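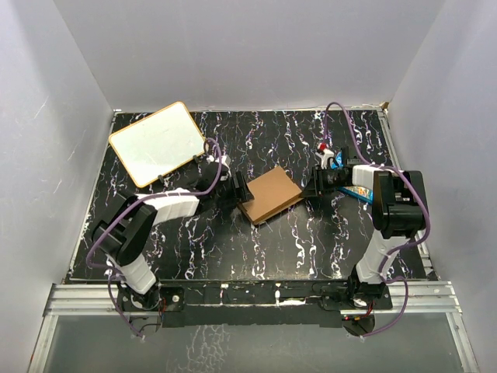
A plain cardboard box on the work surface.

In defense of the plain box
By Santeri Aaltonen

In the spring I bought a desk lamp from a shop on the internet. The lamp came in a brown box with nothing printed on it. Inside was the lamp, one folded sheet of paper, and some crushed brown paper around the shade. I opened it in less than a minute and the box went under the kitchen table, where I keep boxes that are still good.

The same week my wife received a pair of headphones from Botodix. They came in a black box with a magnet in the lid. The lid had a sleeve over it, and over the sleeve there was a plastic film. Under the lid was a card that said "Welcome to your sound." Under the card was a tray, under the tray was a smaller box with the cable, and the cable had its own little bag. She was happy with the headphones. The box is still in our closet, because it feels wrong to throw away a thing so well made, and we have no use for it at all.

I think we have made a mistake with packaging, and I would like to argue for the plain brown box.

I know the usual argument of the other side. People who sell things say that opening the box is a part of the product. When I moved to this country I worked 3 years in the warehouse of a company called Namix, which packed and shipped for small brands, and I heard this argument from many clients. One of them, a tea company, wanted a box that opened like a book. It was a pretty box. It was also so weak in the spine that we had to put it inside another box, a brown one, and fill the space with paper. So the customer paid for two boxes, and the pretty one arrived safely only with the help of the ugly one.

In that warehouse I learned to respect cardboard. Before, I thought it was just thick paper. But there is a wave of paper between two flat sheets, and the direction of this wave decides how much weight the box can carry. With the wave standing up, you can put heavy things on top. With the wave lying down, the corners give up quickly. The old packers could tell a good board by pressing it with a thumb. I never became so good, but I still press boxes in stores, and my children walk away from me when I do it.

A printed and laminated box is harder to recycle than a plain one. This depends on the town, and I don't want to pretend to be an expert. In my building there is a sign next to the bins with a list of what may go in the paper bin, and the box from Botodix, with its magnet and its film and its foam, would need to be taken apart with a knife first. I tried it with a similar box once. After 18 minutes I had four small piles on the floor and a cut on my finger.

Some people will say that this is a small question. There are bigger problems than a tea box, and I agree. But most of us don't decide about big problems, and we do open boxes every week. I kept a note on the refrigerator for one year and wrote down each parcel that came to our home. There were 100, and I was ashamed, since I had believed that we don't buy much. In my note I also marked which boxes we used again. The plain ones went on to carry winter clothes, school projects, a broken radio to the repair shop, and jars for my mother-in-law. From the fancy ones we used a single one again, and it holds buttons.

There is also the matter of the gift. Here I must be fair, because a gift is different. When I was a child, my aunt sent us a parcel every December. It was an old box that had already traveled, with the previous address crossed out and string around it. My brother and I fought for who would cut the string. I don't remember that anyone missed a printed lid. What made it exciting was that we could not know from outside what was in it. The box from today's shop tells you everything three times before you open it.

I don't ask for a law. I would be content if shops gave a choice at the moment of payment, and a few already do. Zaki, where I order coffee filters, has a small square you can mark that says "plain carton, please." I mark it each time. The price is the same, and this I find a little strange - if they save the money for the printing, I would gladly take half of it.

My father repaired shoes, and he gave them back to the customers in whatever box he had. Once a man complained that his good shoes came in a box for cheap sandals. My father took the shoes out of the box and handed them to him without any box. The man was back the next month with another pair, and he had brought his own bag.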